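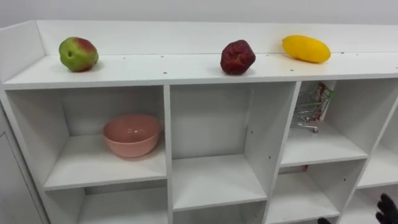 Courses > Automation and Work > Unit 6 > Handout

Unit 6: Can a machine put the fruit away?

Read this before the lab on Wednesday. The reading from Unit 5 dealt with machines that do one motion all day. This unit is about chores, where the motion changes with every object. Our working task for the whole unit is a short one: take the fruit from the top of the shelving unit and put it in the pink bowl in the compartment below.

1. Why this task

A person does it without stopping to think. You see the fruit, you see the bowl, and your hand goes from one to the other. Written out for a machine, the same job has at least these parts:

- Find each piece of fruit and decide where its edges are.
- Choose a grip. The apple is uneven and narrows toward the bottom. The yellow fruit is long and smooth and lies on its side.
- Lift without pushing the fruit off the front or against the back panel.
- Move the hand down and forward, clear of the top board.
- Enter the compartment without hitting the divider. The bowl is close to the divider on its right, so there is little room on that side.
- Let go at the right height.

Most of the trouble is in the last two. Reaching into a cubby is harder than reaching onto a table, and the bowl sits under a board, so the hand can't come straight down on it. Students who have only worked with overhead pick-and-place arms tend to forget this.

2. What shop-floor robots do well

The Kadby packing line we discussed in Unit 4 moves 802 cartons in a shift. Every carton is the same size and arrives in the same place. The arm does not need to look for it in any serious way. When a carton comes in crooked, the line stops and a worker straightens it.

A house has no one standing by to straighten things. The fruit will be a different size next week and someone will have moved the bowl. The Kusside trial is useful here. The same arm that ran well on the line was given mixed kitchen goods on open shelves, and its success rate fell to 80 percent. That sounds good until you think about clearing up after dinner. One dropped item in every five is a lot of mess.

3. Grippers

Two types come up in the lab.

Parallel jaw. Two flat fingers that open and close. Cheap, strong, easy to program. Good on boxes. Poor on round fruit unless the pads are soft, and in a small compartment the body of the gripper may take up the room you need.

Multi-finger hand. Jointed fingers, closer to a human hand. It can wrap around an apple and also pick up something thin, like the handle of a small cart. It costs more, has more joints to break, and there are many more ways to close it wrongly.

The Parri notes (course folder, pages 3 to 6) compare both on soft produce. Read the part on bruising. A grip can hold and still be a bad grip.

4. Seeing the shelf

White board against white panels gives a camera few edges to work with. Screw holes and joint lines can help, as fixed points, but they can also be taken for small objects by a poorly tuned system. Shiny surfaces are a separate problem. The bowl has highlights on the inside, and a wire basket like the one on the toy-sized shopping cart lets the background show through. Depth sensors often return gaps on wire. Leave the cart where it is for the first exercise.

5. Where things stand

For one known object in a known place, yes, a machine can do the chore. For three kinds of fruit and a bowl that stays put, usually, if it is slow and gets a second try. For a shelf it has never seen, with whatever the family left there, not reliably. The Nolberg survey asked people what they would accept from a home robot, and most said slow was fine but broken dishes were not. Keep that in mind when you set your own pass mark.

6. For the lab

Write your pass mark down before the first run. State how many tries are allowed per item and what counts as a drop. Log every run, including the ones you stop by hand - those are the ones people leave out. Work in pairs. Reports are due in December, on paper, with the run log attached.

Automation and Work, course office | Contact | Copyright 2022 | Back to top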